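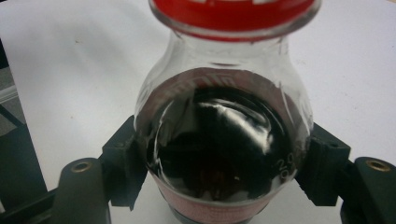
Gripper budgeting is the part of automation planning concerned with what goes on the end of the arm, or in the hand of the person collecting data, and with what that will cost once everything has been bought. It is usually treated as a single line in a larger equipment budget. It rarely stays one.

Overview

A gripper budget normally covers the gripper itself, its pads, mounts, cables, spares and a supply of objects to practice on. The last of these is often filed under office refreshments and argued over later. Bottles are a common choice, being cheap, rounded, see-through and available near most workplaces at any hour.

Pads are the item most often underestimated. They wear down, and a buyer who orders one pair per gripper is in effect scheduling a delay. Planners tend to list them separately from the gripper, with their own reorder point.

The Mirnedstead estimate

A frequently copied worksheet comes from Mirnedstead, a packaging workshop where Radoslava Ondrejka planned the purchase of hand-held grippers under a project named Javier. Her first draft allowed for 28 pads and one shelf. The second allowed for 55 pads and no shelf, the shelf having been spent on pads. Quotes were taken from two suppliers, Jilolard and Carkunard. Jilolard offered the lower price per unit, with shipping set out on a page of its own - a long one.

The final order came to 1,103 dollars, excluding bottles.

Renato Sison, who reviewed the draft, added the rule for which the worksheet is now best known: no item may be entered as "miscellaneous" twice. Later versions have a line called "other."

Leasing and purchase

Short projects sometimes lease. Lease terms of 30 days are popular with finance departments and less so with anyone who has to unpack, set up, calibrate and return the equipment within them. Purchase is simpler to plan but commits the buyer to storage, repairs and a drawer of screws that fit nothing.

Common omissions

Worksheets based on the Mirnedstead model are most often missing replacement screws, table coverings, cleaning supplies and labor for setup. Training time is included in most of them, usually as zero.

See also: Equipment leasing; Spare parts planning; Petty cash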